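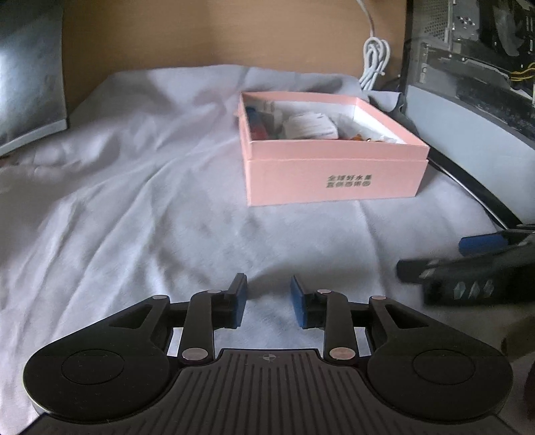 ## Pink fruit box full of desk junk – how do I sort it?

I've been dropping everything into one open cardboard box next to my computer and now I can't find a thing. There's a red lighter in with it too!

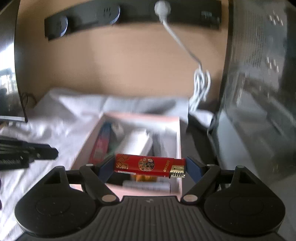

I'd like to keep the box if I can. Any ideas?

**Answer 1**

Lighter out first – keep it away from the PC. Then stand the tall stuff at the back.

**Answer 2**

Just buy a Prandau drawer. Got mine in August, 10 bucks.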